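# The gripper that wouldn't close straight

Thursday, September 13, 2018

I spent most of this week looking at a corner.

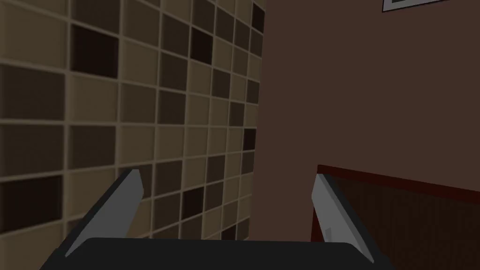

*Gripper open, facing the corner of the simulated kitchen. The tile wall is on the left.*

I look after the simulated cell at Grekasstead, which means that when the arm in the kitchen world does something stupid, I get the message. The kitchen world has an arm, a two-finger gripper, a view from just behind the gripper, and decor chosen by somebody who likes brown. I have never met this person. I've now spent more time with their tile than with my own.

The complaint came in on Monday. Vitória Prata had been running her mug-lifting jobs overnight and found that the mugs kept coming up crooked. Her note said, in full, "fingers drunk again?" She had attached a log of 300 grasps, and she was being kind by putting a question mark on it.

My first move was to blame the mugs. This is always my first move. A mug in our simulator is a collision shape wearing a mug costume, and if the costume and the shape disagree you get all sorts of weird handling. So I checked the mug. The mug was fine. I checked the friction on the finger pads, which was set to 10 in one file and to something sensible in the other, and the sensible one was winning, so that was fine too (I fixed the silly one anyway and felt productive for a minute).

Then I did what I should have done first and took everything out of the job except the arm. No mug, no counter target, no clever planner. Park the wrist facing the corner, open the fingers, close the fingers, write down where each one is at every step. I like the corner for this. The wall joint gives you an upright line to check the closing against, and the grout gets you a free grid if you squint and don't mind perspective.

I ran that 100 times with a bottle of Gusness iced tea at my elbow and the blinds down. The left finger reached its closed position a hair before the right one, every time. If you close on nothing, you'd never care. If you close on a mug, the left finger gets there first, shoves, and the right finger arrives to find the mug already leaning away from its partner.

So why was one side late? Our gripper model is built from two finger joints with a coupling that tells the right one to copy the left. The coupling lives in a file called surdu.yaml, named after the project it was first written for, and Surdu the project has been dead long enough that I inherited its config the way you inherit somebody's piano. In that file the right finger had its own damping value. The left finger didn't, and picked up the default. At some point the default changed – we moved to a new build of Taltar, our in-house physics wrapper, over the summer – and the two sides quietly stopped matching.

The repair took one line. The part where I worked out which line took three days, and I'd like that reflected in my review.

For anyone else stuck with this gripper, my order of work is now:

1. Strip the job down to the arm and nothing else.
2. Park the wrist facing the corner and log both finger positions through a full open and close.
3. Plot one finger against the other. You want a straight line. I had a banana.
4. Print the joint settings *as loaded*, after all the defaults have been filled in. The file on disk only tells you what somebody meant.
5. Fix the left and right values explicitly, both of them, even if they're the same number.
6. Put the mug back last.

Step four is the one that stung. I had surdu.yaml open on one screen for two whole days and read it like scripture. The damping for the left finger wasn't wrong in there. It wasn't in there at all, and it's very hard to spot a typo in a line that doesn't exist.

I also added a small check that runs before any overnight job. It opens and closes the gripper on empty air, compares the two sides, and refuses to start if they drift apart by more than the limit. Vitória has asked if it can refuse more politely. At the moment it prints FINGERS DRUNK and exits.

Her rerun finished this morning. Another 300 grasps, and the mugs came up level apart from a few at the far end of the counter, where the arm is nearly at full stretch and the wrist gets wobbly. That's a separate problem and has been since before I got here. I've put it down for October, along with splitting the surdu file into pieces with names that mean something.

If whoever picked the tile happens to read this, I'd also like to talk about the near-black ones. At the end of a long afternoon they look like holes in the wall, and on Wednesday I filed a bug about it before I'd zoomed in. The bug is closed. Please don't look it up.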